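Ticket 353: Zerska reader, ebook of the mystery novel "Landex" opens at the wrong chapter

Status: open, waiting for the publisher

First report
I bought the novel in the Hatelis shop in May. It is a locked house mystery with 20 chapters. When I finish chapter 12 and turn the page, the reader shows me chapter 14. Chapter 13 is in the table of contents, but if I tap it, I also arrive at chapter 14. For this kind of book it is a serious problem. I now know who had the key to the cellar, and I did not want to know it yet.

What I tried
1. Closed the book and opened it again. No change.
2. Deleted the download and took it again from my library. No change.
3. Opened the same file on my old tablet. The same jump, so I think the device is not guilty.
4. Changed the letter size from large to small. The page numbers moved, but the chapter was still missing.

Reply from support, 9:40
Thank you for the clear list. Please tell us which edition you have (it is written on the copyright page) and attach your files to the ticket.

My answer, 11:15
The copyright page says Kandasamy edition, second printing. Files are attached.

Attachments
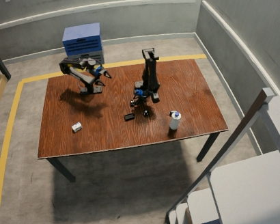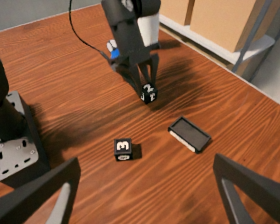

Reply from support, 14:05
We opened the Kandasamy edition here and we see the same jump. The text of chapter 13 is inside the file, but the link to it has a wrong name. We have asked the publisher for a corrected file. Please do not delete your notes, they will stay with the book after the update.

My answer, 14:30
Thank you. I will wait and not read further. Please write here when the new file is ready, I do not look often in the app messages.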